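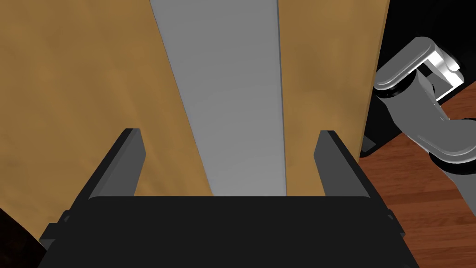 Naranico started with one kettle of tomato sauce and a borrowed loading dock. Nkechi Bako had spent years buying vegetables for a restaurant supplier, and every August she watched good tomatoes go soft because the canneries were already full. She rented half of an old dairy building in Drusthorpe, put in a steam kettle and a hand-cranked pulper, and began cooking whatever the growers nearby couldn't sell in time. We've added a lot of equipment over the years, but handling is still what we fuss about the most. A ripe tomato bruises if you look at it wrong! Two flat, hard fingers standing open with a wide gap between them, like the pair on the black gripper here, are a good way to think about the problem: how far apart do you start, how gently do you close, and what happens when the next piece is half the size of the last one? We ask the same things about human hands, conveyor belts and the drop from one bin to another.

Today we make sauces, purees, roasted peppers and a line of cooked beans, all in the same building (we have the other half of it now, too). There are 33 of us in the busy season and fewer in winter, when the kettles get their long cleaning and the beans take over. Most of what we cook goes out in pouches and pails to bakeries, soup makers and school kitchens. The rest goes into jars under our own name.

What happens to a tomato

Trucks start coming in at 5 in the morning from July on. Each load gets a look-over at the dock, and we cut a few fruits open from the top, middle and bottom of the bin. If the load is good it goes straight to the flume, where the tomatoes float along in cool water and lose their dirt and leaves. After that comes a spray rinse and then the sorting belt. Green shoulders, splits and mold come off by hand. We've tried running the belt faster and we always go back to the slow setting.

From there they are chopped and heated quickly, which keeps the sauce thick, and then pushed through a screen to take out the skins and seeds. The skins go to a pig farmer up the road. The pulp goes into one of our 3 main kettles, each of which holds 500 gallons, and it cooks down until the reading on the refractometer matches the recipe card. Some batches take most of a shift. Onions and garlic are sweated in a separate pan and added late. Salt goes in last.

Filling is done hot. Pouches are sealed, held, and then cooled in a water tunnel before they're dried and packed in cases. Every case is labeled with the batch and the kettle, so if a customer calls about a pail of puree we can pull the cook sheet while they're still on the phone.

The people who look after it

Ibrahim Oyewole runs the plant. He came to us as a summer sorter and learned the kettles from Nkechi, and he still tastes from every batch before it's released. The quality room is his idea. It used to be a closet with a sink, and now it has a proper bench, 2 incubators and shelves for the samples we keep back from each run.

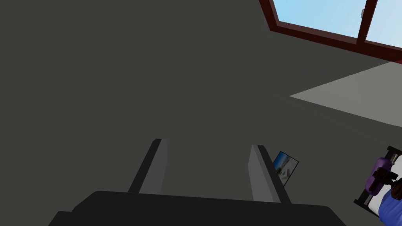 Training is something we're really proud of. New sorters spend their first week beside someone experienced, learning what we keep and what we toss, and they get a set of defect cards to keep in their apron pocket. Sun scald, blossom end rot, hail marks, insect holes – each has its own card, with a picture on one side and the decision on the other. It's surprising how much a little rectangular picture card can teach, even one lying at a tilt like the one next to the gripper's right finger. People compare cards over lunch, argue about the borderline ones, and bring us fruit that doesn't match any of them. That's how the Effiong card got made, named for the pepper variety that kept turning up with pale stripes that looked like damage and tasted perfectly fine.

Our growers

We buy from family farms within a short drive, and we agree on prices before planting. The Jurkent is our main sauce tomato. It's meaty, a bit ugly, and holds up well in a bin, and several of our growers save a few rows each year to try new spacing or later planting dates. In January we have everyone in for a big lunch and go over the season together, load by load if they want to! The grower who sent the best-tasting bin gets to name the soup.

Come and see us

We love showing people around. Tours run in the late morning while the kettles are going, and you'll need closed-toe shoes and a hair net (we have plenty). If you make food and would like samples, or you grow vegetables and wonder if we could use them, stop by the front office or call and ask for Nkechi. During tomato season she's usually out on the dock, so let it ring.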